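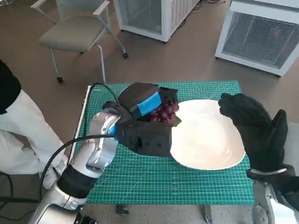

## Re: [groltard-users] left hand won't let go

Nomvula Hlongwane wrote:

> Our left hand closes fine and then ignores the open command until we restart the controller. Log says code 2641. Has anyone else met this one? We're on the March build and nothing is moving until I hear back.

Yes, we've met. Ours picked grapes for the plate test, got them to the rim and developed an attachment. The log filled up with 2641 while the right hand waited on the other side of the plate like a polite dinner guest.

Zulu, our planner, had sent the release. The hand driver dropped it – its command queue holds 100 entries, and when it fills up the newest one gets thrown out. The grip refresh goes out every cycle, so guess which command is always newest when you need it.

What worked for us:

1. Hit the stop before anyone reaches in. A hand that missed one open command may still find it later, with your fingers there.
2. Set `release_priority` to 1 in the hand config.
3. Drop the grip refresh to 100 ms.
4. Run empty open/close cycles. We did 3000 and got no 2641.

I've filed it with Fanell. They replied that the queue is working as designed, and I believe them.

Does yours do it on the right hand too? Ours never has.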